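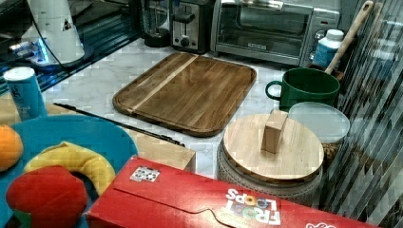 *Counter in the test kitchen, marble side, with the two-tone board in the middle.*

**Thursday, October, 8:40**

I write this before the others come, because last time I wrote it in the evening and I forgot half of the things.

Today's work is the counter plan for the small kitchen. We must decide what stays out on the marble all the time, what goes in the cabinet, and where a person can really cut bread without moving three things first. The Erkton people want the plan for their rental apartments, where the kitchen is even smaller than ours, so everything we keep on the counter must have a good reason.

**The board**

I put the wooden board in the center, a little diagonal. I like this board. It has round corners and a raised rim, and there is one pale stripe across the brown wood which makes it look more expensive than it was. The rim is the point of discussion. For tomatoes and for oranges it is good, the juice should stay inside. For bread I am less happy: the knife meets the rim at the end of the cut, and if you want to push the crumbs off you must lift the whole board and turn it over the sink.

I tried the knife in both directions yesterday. Along the grain is more comfortable for me, but I am right-handed and I should ask a left-handed person too. Note for the next order: ask Dlamini if they make the same board with the rim on three sides only. I believe I saw it in their old price list, but I can't find the list now.

Oil: one thin coat, then wait for the night, then wipe. Two coats was too much on the board before this one, it stayed sticky for days and took every crumb.

**The back row**

The toaster oven stays on the right, the two-slot toaster is left of it, and then comes the glass one with the black base. I had a long thinking about if we need both a toaster and a toaster oven. My opinion: no. In a rental kitchen I would keep only the toaster oven. The toast takes longer, but you can also warm up a pizza or some small rolls, and you save the width of one appliance. My colleagues do not agree with me. They say that guests are half asleep in the morning and want a lever to push down, and they don't want to study knobs. This is a fair argument. So for this version both stay.

What I measured and should not forget:

- The oven door opens down and needs free counter in front of it. I keep 9 inches free there. With less, the door comes against whatever stands in front and people begin to push things with the door (I did it too).
- Do not push the oven fully against the wall. The manual gives the distance, please read it and don't trust the memory.
- The cords are the ugly part. The sockets are all on one side, so one cord always goes behind everything. I want to try the flat clips from Gundix, the ones which are glued under the edge.
- Crumb tray of the toaster: empty it each Thursday, together with the tray of the oven. One habit for both.

**Right side, mug and canister**

The green mug is my favorite object in this kitchen and it should not be on the counter plan at all, I know. But a counter with no mug looks like a shop window and the Erkton people asked for something that feels lived in. It has a wide body, so it is good for soup also. The handle faces left in this arrangement, which means that I must reach around when I take it with the right hand. Turn it next time.

The canister with the woven pattern is placed in front of the mug. White and gray, bamboo lid, with a little block of wood standing on the lid as the handle. I have two remarks for it.

First, the handle is nice to look at, but it is narrow. With wet fingers I don't feel safe when I lift it, and I would like a wider one. Second, the textured outside catches flour. When I filled it over the counter there was flour in all the small lines and I needed a soft brush to get it out. A cloth only pushes it deeper. So: fill it in the sink, or use it for tea bags and sugar cubes and keep flour away from it. It holds 900 grams of sugar, I weighed it with the scale from the next room because ours had no battery.

I still don't know where the small white bottle with the blue label should live. Behind the mug it is out of the way but people also don't find it. And the long wooden spoon wants a proper holder. We have a crock in the cabinet, maybe too tall, I will check.

**Left corner**

On the dark glossy side behind the marble is the tall white cylinder with the round base and the faint blue light. I did not include it in the counter width for now. The black cord comes toward the right, in the direction of the appliances, so it must be in the cord plan together with the others. If we move anything to that corner, first make a decision about this cord.

Rule for all of us, also me: the dark surface is not a shelf. I want it empty in the final plan. It is tempting because it is flat and shiny and always has place, and then one day someone puts a bread bag there.

**Cleaning the marble**

I did a small test on the spare piece of marble, not on the counter. Lemon juice, 20 minutes, then water. It left a dull spot which I can see from the side and feel a little with the finger. Vinegar I did not even try. So in the guest sheet we must write very clear: no lemon, no vinegar, no descaler on the stone. Warm water, a drop of dish soap, dry with a cloth. The gray veins hide small marks quite well — that is good for the guests, less good for us when we inspect.

The Fleltov sealer costs 114 for the big can. It is a lot of money but the can should be enough for all the counters in the plan. Before I order it I want to read if it is allowed where food is prepared. The shop page says nothing on this.

**Open points**

- Bread knife against the rim, repeat with a left-handed person
- Holder for the spoon, try the crock
- Clips for the cords, one pack first
- Wider lid handle, ask if it can be changed or only glued
- Ask Erkton one more time about toaster yes or no
- Battery for our scale!

*Added 16:15.* The crock is too tall, it doesn't go under the shelf. A plain drinking glass works for the spoon but falls over if you touch it. I leave the board where it is, and tomorrow I do the drawer inserts.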